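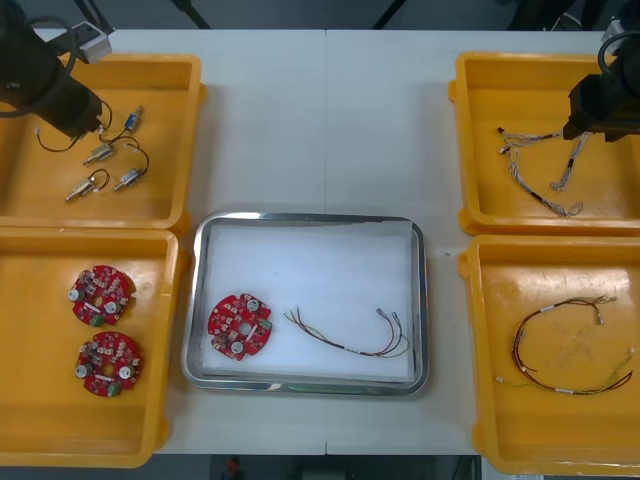 Wrist cam keeps grabbing the wrong solenoid pose (kitting cell, two arms)

Forums > Software > Perception and Planning > Bin picking

feederjam
Posting from the Savside shop floor where I've been stuck on this most of August. Two arms, four yellow bins, one lined steel tray in the middle that gets the kit: round red board, solenoid, harnesses. Boards are easy, the pose comes back clean basically every time. The solenoids are making me crazy.

My stack is the Lultitz planner with a small pose net I trained myself on 4,000 labeled crops from the wrist camera. The overhead camera picks a candidate, the arm drops down over it, the wrist camera refines, fingers close. What kills me is the refine step. When a part has the blue wrap on it the net is pretty happy. When it's a bare metal body it flips the pose 180 degrees, so the planner thinks the plunger is where the leads come out. Then it plans a nice smooth approach to a totally wrong grasp, and I get to hit stop (again!).

To take the bin out of the equation I've been running the refine step on a flat orange top with three solenoids, marker number on the bare one so I can match it up with the logs. Lots of glare in the middle, and I suspect that's half my trouble.

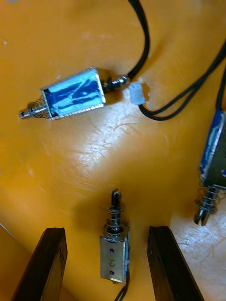
nullspace_ned
Glare is a red herring IMO. You trained one net on two parts that look different and share a shape. Did you check how many of your crops are bare metal? I'd bet it's a tiny slice. Flipped poses on a boxy part are what you get when the net only learned which way the label goes.

Reply · 5 likes

feederjam
Ok ouch, I just looked. 36 of them are bare. Thirty-six!! I really thought I'd mixed them better than that.

bracketbird
I'd disagree with ned a little. More crops will help, sure, but you still have a planner that believes whatever the net tells it. We run Hinent for our grasp scoring and it hands over the top 5 poses with scores instead of a single answer. If the top two are close and they're opposites, back off, turn the wrist a bit and look again. Costs a second, saves you a stop.

nullspace_ned
Second look from the same net gives you the same wrong answer with more confidence. Seen it plenty. Fix the data first.

bracketbird
Not if the view changes! The spring and plunger look nothing like the lead end from the side. From straight above I can see why it gets confused.

feederjam
Trying both, so you can keep fighting while I label. I added 24 degrees of wrist tilt on the second look and the two hypotheses separate a lot better on the bare ones. Still training the new net with more bare bodies in it.

The other thing I haven't cracked is the wires. My collision check treats each part as a rigid box, so the leads don't exist as far as the planner knows. In the bin they curl over each other, and a grasp that scores great on the body can have a neighbor's lead right where a finger wants to go. And then there's the tray side of it, with the solenoid sharing the liner with a board and two harnesses. 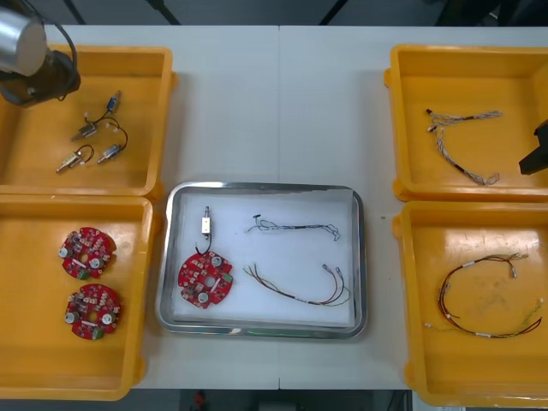
For now I'm faking it by growing the box on the lead end, but that throws away good grasps when the parts are close together. I tried segmenting the wires from the overhead view and the mask comes out in little dashes. Anybody got a wire mask that holds up on thin black leads over yellow plastic?

tooloffset
Després has a thin-object segmenter that did ok for me on black leads. It hated the braided harnesses though, lots of holes. I'd run it on the wrist camera at the hover pose and skip overhead completely, you don't have the pixels up there.

nullspace_ned
+1 to hover pose. And dilate the mask before you hand it to the collision check, the dashes will mostly join up.

feederjam
Dilating is so obvious I'm a bit embarrassed. Will try it tonight once the training run lets go of the GPU and post the logs here.

14 replies hidden · Share (5)
Contact the moderators | Forum rules | Back to top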